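6. Falha de fecho da pinça e paragem de proteção

Esta secção aplica-se às células Jeduser de dois braços com pinça de dedos curvos e câmara de punho. Trata da falha em que a pinça fecha sem segurar a peça, ou em que o braço entra em paragem de proteção durante o fecho. Para falhas de comunicação entre o controlador e o posto de comando, consulte a secção 8.

A revisão de 15 de setembro de 2019 substitui o procedimento anterior, que permitia retomar o ciclo logo depois do rearme. Esse procedimento deixou de ser válido em março, após a ocorrência registada na instalação de Mernport e descrita em 6.5.

6.1 Sintomas

O posto de comando mostra a mensagem F-19 (posição final da pinça não confirmada).
A pinça fecha até ao fim do curso e o programa continua como se houvesse peça.
O braço para a meio da descida e a coluna de sinalização passa a amarelo intermitente.
A peça roda ou escorrega quando o braço sobe.

Basta um destes sintomas para interromper o trabalho. Não repita o ciclo para ver se a falha volta a aparecer.

6.2 Antes de intervir

CUIDADO: Com a paragem de proteção ativa, os motores continuam sob tensão. A paragem de proteção não substitui a paragem de emergência.

1. Prima o botão de paragem de emergência do posto de comando.
2. Confirme no ecrã que os dois braços estão sem potência. O estado de cada braço aparece numa linha própria.
3. Retire as mãos da mesa e peça o mesmo a quem estiver junto da célula.
4. Coloque o seletor em MANUAL e guarde a chave consigo até ao fim da intervenção.
5. Anote o código de falha, o programa em curso e o número do ciclo.

NOTA: Se apenas um dos braços falhou, o outro é parado da mesma forma. O controlador Musent não isola os braços entre si, e um braço parado em posição alta pode retomar o movimento com o rearme do vizinho.

6.3 Verificação da pinça

Faça esta verificação com a imagem da câmara de punho aberta no posto de comando. Os defeitos de alinhamento notam-se melhor por essa imagem do que olhando de lado.

1. Com a célula sem potência, limpe a lente da câmara com um pano seco.
2. Passe a mão pelas almofadas de espuma dos dois dedos. Devem estar inteiras, bem coladas e à mesma altura.
3. Procure cola seca, pó ou restos de fita na face interior dos dedos.
4. Verifique o aperto dos parafusos na base de cada dedo. Não ultrapasse o binário marcado na etiqueta do punho.
5. Afaste-se da mesa, liberte a paragem de emergência e reponha a potência em velocidade reduzida.
6. Abra e feche a pinça no vazio, sem descer o braço. Observe as pontas na imagem: devem aproximar-se por igual dos dois lados. 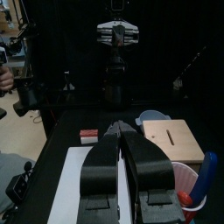
Figura 6-1. Imagem da câmara de punho: dedos da pinça com almofadas de espuma cinzenta, pontas quase juntas sobre a mesa.

Se um dos dedos chegar primeiro ao centro, ou se as pontas ficarem desencontradas, não corrija o desvio por programa. Marque a pinça como fora de serviço e passe a 6.6.

Se as pontas estiverem alinhadas e a mensagem F-19 se mantiver, a causa mais frequente é o valor de referência do codificador. Proceda assim:

7. Abra o menu Pinça e escolha Referência.
8. Leve a pinça à abertura máxima e aguarde pela indicação de posição estável.
9. Guarde o novo valor e repita o fecho no vazio 10 vezes, sempre em velocidade reduzida.
10. Se a mensagem surgir numa só das repetições, considere que a verificação falhou.

CUIDADO: Não teste a força de fecho com os dedos nem com a mão. Use o bloco de ensaio fornecido com a célula.

6.4 Verificação da área de trabalho

Parte das falhas atribuídas à pinça tem origem na mesa. Um objeto alto ao lado do ponto de recolha pode tocar no punho durante a descida e provocar a paragem de proteção.

1. Compare a disposição dos objetos com a ficha do programa.
2. Confirme que as caixas e os copos estão nas posições marcadas. Tenha atenção aos cabos de utensílios que saiam para fora do copo.
3. Confirme que as placas soltas assentam por completo no tampo.
4. Verifique o percurso do segundo braço, mesmo que não participe na tarefa.
5. Afaste da base da mesa os cabos pousados no chão.

NOTA: Sobre tampo preto, os dedos pretos têm pouco contraste. Se for difícil distinguir as pontas, aumente a exposição da câmara no menu Imagem. Não cole fita clara nos dedos, porque altera a espessura e invalida a referência.

6.5 Ocorrência de Mernport

Durante um turno de ensaio, a célula apresentou F-19 e o operador rearmou sem passar a MANUAL. A pinça estava fechada no vazio, mas o programa tinha registado uma peça presa e avançou para o movimento seguinte. O braço desceu sobre o tampo enquanto Senyo Sowah recolocava um objeto. O punho bateu-lhe no antebraço e a paragem de proteção atuou no contacto. Houve uma contusão ligeira, sem baixa.

A análise, feita por Bernice Acheampong e Itziar Esteban, apontou duas causas: uma almofada descolada no dedo esquerdo, que deslocava a posição final, e a possibilidade de rearmar em modo automático com a falha ainda na memória. A segunda foi eliminada na versão 25 do programa do controlador. Nas versões anteriores o rearme automático continua possível — nesses casos, o passo 4 de 6.2 é obrigatório em todas as intervenções.

6.6 Pinça fora de serviço

1. Prima a paragem de emergência e desligue o interruptor geral da célula.
2. Coloque a etiqueta vermelha no punho, com data, código de falha e rubrica.
3. Desligue a ficha da pinça antes de retirar os parafusos. Segure o conjunto com a outra mão, pois não há batente.
4. Envie a pinça completa à oficina Abugri. Não envie dedos soltos.
5. Depois de montar a pinça de substituição, repita 6.3 desde o início.

As almofadas de espuma são substituídas aos pares a cada 3,000 ciclos, ou antes se houver cortes ou descolagem. Registe a troca no menu Manutenção; o contador não volta a zero sozinho.

6.7 Regresso ao serviço

A célula só volta a AUTOMÁTICO com autorização do responsável técnico, Nii Amegashie, ou, na sua ausência, de Fuseini Ackah. O primeiro ciclo é feito em velocidade reduzida, com uma pessoa junto ao botão de paragem de emergência e ninguém com as mãos sobre a mesa. Se a falha reaparecer nesse ciclo, volte a 6.2 e comunique o código ao responsável antes de qualquer nova tentativa.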